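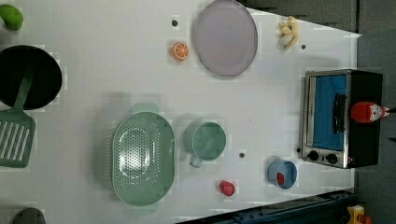

Slotted spatula in a black pan, with a small toaster oven at the other end of the table

How to Tap Small Holes in Stainless Without Snapping the Tap

By Vivek Bhatia
Updated 29 August 2025

I love tapping stainless. I know that puts me in a small club! Most people who come through our shop at Okik treat a blind M4 hole in 316 like a trip to the dentist, and I get it, because a tap that breaks off flush in a part you've already spent two days on is a miserable thing to look at. But once you get the feel for it, this is one of the most satisfying jobs at the bench, and you can do it well on an ordinary drill press or a manual mill.

These steps cover M3 to M6 threads in 304 and 316. If you're tapping 17-4 in a hardened condition you want thread milling, and I have a separate page for that.

What you'll need

A sharp spiral flute tap for blind holes, or a spiral point tap for through holes
A new or freshly ground cobalt drill
Tapping oil with plenty of sulfur or chlorine in it (I use the dark stuff from Cetport)
A tap wrench or a floating tap holder
A countersink
A small brush and some pipe cleaners

Step 1. Pick a bigger drill than the chart says

The chart on the wall is usually giving you 75 percent thread. In stainless that's more than you need and it's hard on the tap. For M4 x 0.7 the chart says 3.3 mm. I go to 3.4 mm, and on a forgiving part I'll go to 3.5. You give up very little strength and the torque drops so much you can feel it in your wrist on the first turn. Check your drawing before you do this, of course. If there's a thread class and an inspector waiting, measure the minor diameter with a pin and stay inside the limits.

Step 2. Drill without rubbing

Most broken taps are really a drilling problem. Stainless work hardens, and if the drill sits there spinning without cutting, the wall of the hole gets a hard skin that the tap then has to chew through. So run slow and push. For that 3.4 mm cobalt drill in 316 I set the press to 455 rpm, the closest my old belt machine gets to what I want, and lean on it enough to keep a chip coming the whole time. A CNC with good coolant can go a lot faster.

Peck only when you must, and when you do, get back into the cut right away. Never dwell at the bottom. If the drill squeals, stop and swap it. Don't finish "just this one hole" with a dull drill. I've done it, and I've paid for it every time.

For blind holes go deeper than you think. I like at least 6 pitches past the last full thread if the part has room, which on M4 is a bit over 4 mm. Chips need somewhere to go, even with a spiral flute.

Step 3. Countersink first

Chamfer the mouth to slightly over the major diameter. The tap starts easier and you don't raise a burr that has to be filed off later. Same rule here - slow, firm, one clean pass. Chatter in a countersink leaves hard ridges right where the tap wants to start.

Step 4. Clean the hole

Blow it out (glasses on, rag over the hole) and run a pipe cleaner down it. One stringy chip left in the bottom is enough to stop a small tap dead.

Step 5. Get it straight

This is where the drill press earns its keep. Leave the work clamped exactly where it was when you drilled it, put a spring-loaded tap follower in the chuck, and let it hold the wrench square while you turn by hand. Power off! If you're working on the bench instead, a tapping block with a guide hole does nearly as well.

Step 6. Tap it

Brush oil on the tap and put a few drops in the hole. Turn steadily with even pressure on both sides of the wrench. With a spiral flute tap, keep going and let the chips climb out - backing up every half turn, the way we all learned on carbon steel, can break the chip and jam it under the cutting edges. With a straight flute hand tap you do still need to back up.

What you're feeling for is smooth, slightly heavy resistance. If it goes springy, the tap is winding up and you're very close to trouble. Ease it back out, brush it off, oil again and go in gently.

Step 7. Check and log it

Clean the thread, run a go gauge, and then a no-go. I write a tally on the tap's tube with a marker. On the Bikivholm manifold job in July we had 395 holes in 316 plate, and I changed taps every 16 holes by hand. People laughed at the pile of used taps, but we didn't lose a single part, and the retired ones are still perfectly good in aluminum.

If it breaks anyway

Don't hit it with a punch yet. Blow out the loose bits and see if there's enough sticking up to grab with pliers. If not, try a tap extractor, with oil and a lot of patience. After that it's a trip to whoever has an EDM. Ours go to Lý, two streets over, and come back with the hole untouched.

Practice on scrap from the same bar if you have any. Five or six holes is plenty to get your hands tuned in.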